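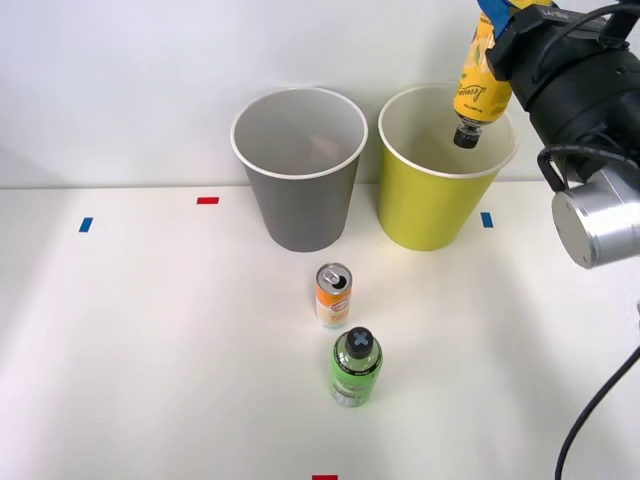

Trornel two-colour desk bins, pair
Reviewed by Bukola Nwankwo, 11/19/25

The Trornel bins are sold as a pair, one grey and one yellow-green, and are meant for separating small waste at the point where it is produced. I used them for 29 days on a shared white table where drinks are opened all day. Grey took general waste and yellow-green took drinks containers. Trornel does not print a waste category on either bin, so the assignment is left to the buyer.

Construction

Both bins are paper with a white rolled rim. The body tapers from a wide mouth to a narrower base. The outside is one flat colour and the inside is much paler: light grey in the grey bin, cream in the other. The pale interior is useful in practice. A bottle cap or a teabag at the bottom can be found without tipping the bin out.

Height is 247 mm on my sample and the mouth measures 194 mm across the outside of the rim. The two bins agreed with each other to within the accuracy of my ruler. They nest for storage, although the rims bind slightly if pressed down hard, and a quarter turn frees them.

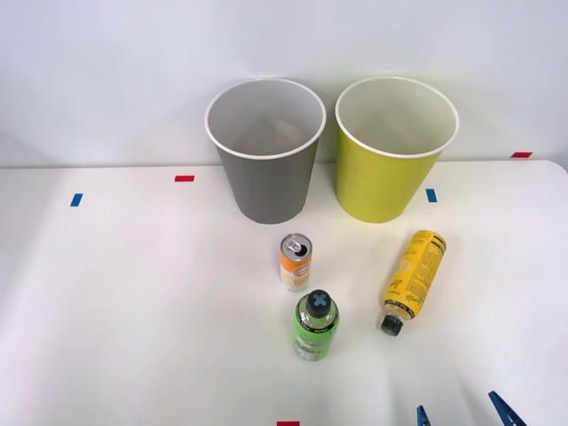
Stability depends on what goes in first. An empty bin weighs very little and will slide if the rim is knocked. With one full bottle in the base it stays put. The taper puts the wide part of the bin at elbow height for anyone seated, and I moved the pair to the back of the table after the second day. Placed against the wall they cannot go over backwards, and the gap between the bases is wide enough to wipe with a cloth.

Capacity

Slim cans go in easily in any orientation. Small bottles are best laid in at an angle, neck down. Anything tall stands up in the middle, takes the space that three or four cans would have used, and has to be removed before the next item will drop properly. Clear plastic lids settle flat at the bottom and are the last thing to come out when the bin is emptied.

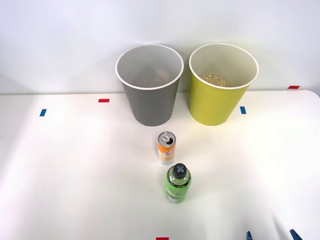

The Trornel pair at the back of the table, with a slim can in front.

Liquid is the main limitation. The product sheet calls the bins suitable for dry waste, and that should be read strictly. I poured a measured spoonful of cold tea into the grey bin and left it overnight. The base did not leak, but it softened and kept a brown ring. Cans and bottles should be drained first, or a liner used. The Zorley small liner fits and folds over the rim with enough left to hold.

Colour separation worked well. Érica Dantas and Silvana Fagundes shared the table with me and needed no label after the first morning. Deolinda Morais would have preferred a stronger contrast in height or shape, for use in poor light.
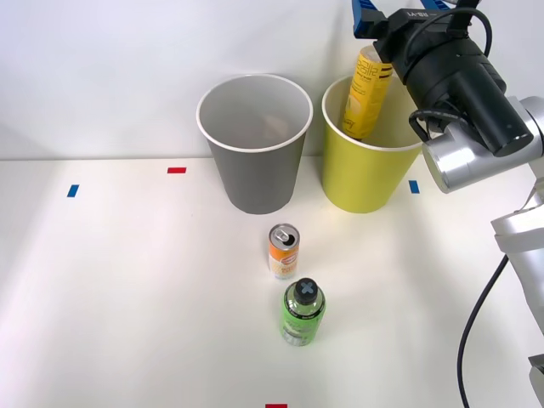
Tall yellow container standing in the yellow bin, well above the rim.

Comparison

The Rezende plastic pair is heavier, rinses clean and takes wet waste. It does not nest, and its narrower mouth rejects bottles laid at an angle. For a kitchen worktop I would buy the Rezende. For a desk or meeting table the Trornel is easier to live with.

Rating: four out of five. One point lost for the base.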